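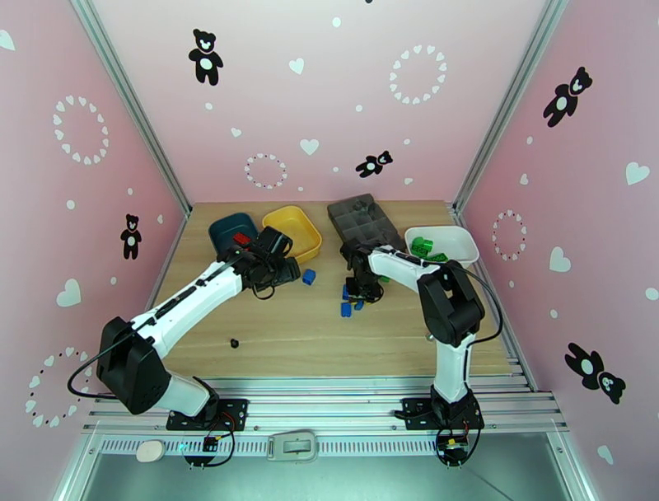 Sharpening and Storing Kitchen Knives

Grit sequence

A knife that still cuts paper but slips on tomato skin needs only the finer stones. Start at 2000 and finish at 3000. Anything with visible chips must go back to a coarse stone first, and the chips should be ground out completely before moving up.

Soak a soft water stone for 10 minutes. Splash-and-go stones must not be soaked; the binder softens and the face wears hollow. If the maker's leaflet is lost, put a few drops on the dry face. A stone that drinks them at once is a soaking type.

Holding the angle

Most European kitchen knives are ground to 20 degrees a side. Thin Japanese blades are lower. Colour the bevel with a marker pen, take two light strokes and look at the edge. Ink left at the very edge means the spine is too low. Ink left at the shoulder means it is too high.

Work one side until a burr can be felt along the whole length, heel to tip, then change sides. The tip is usually missed. Raise the handle slightly as the curve of the blade meets the stone.

Removing the burr

Alternate single strokes, edge leading, with less pressure each time. Finish on plain leather or the back of an old belt, spine leading. Pulling the edge through a cork also works — Aranka Tóth's method, and quicker on short paring knives.

Flattening the stone

Draw a pencil grid over the face and rub it on wet abrasive paper laid on a piece of float glass. Stop when the grid has gone. Rinse well, as loose grit carried over to a fine stone will scratch the bevel.

Drying and storage

Dry carbon steel at once and wipe it with a trace of camellia oil. Stones should dry slowly on edge, away from radiators. In a drawer, use blade guards or a slotted block. On a magnetic rack, put the spine on first and roll the blade flat; reverse this to take it off.

Boards

End-grain wood is the kindest to an edge. Glass and slate boards will undo the work in a single meal.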